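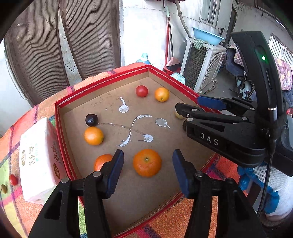 Re: Pluron shares, hold or get out?

Mimoza Tomić wrote:
> Has anyone read the Pluron half-year report properly? Price has slid 31 per cent
> since May and the broker notes all say something different. I've got 1,312
> shares sitting in the super fund and I'm not sure if the handset business is
> the problem or if it's the Vanditz purchase. Would rather not sell at the bottom.
> Mimoza

Hi Mimoza, all,

Read most of it on the train, so quick one.

Handsets are flat, not falling. Page 47 has the split by region and it's better than the headline makes it look. Sales to the phone companies are down, own-store sales up a bit. Margin is thinner but they did flag that last year.

Vanditz is what worries me. They paid a lot for a chip designer with 2 big customers, and one of those is Zalley, who are meant to be bringing thier own design work in house. If that goes ahead I can't see how the goodwill figure stands up. No mention of it in the outlook section at all – odd.

Debt is up too. Covered for now, but the dividend looks shaky to me. Wouldn't be suprised by a cut.

Kneževič put out a note saying buy, but they also handled the share issue, so grain of salt there.

For what it's worth I sold half mine last month and kept the rest. Not advice, you know your own fund better than I do. If the phone side was all they had I'd probably have held the lot.

Has anyone got the transcript of the analyst call? I missed the questions at the end and the replay link is dead. Can someone send it to the list pls.

Running, more tonight if I get a chance.

R.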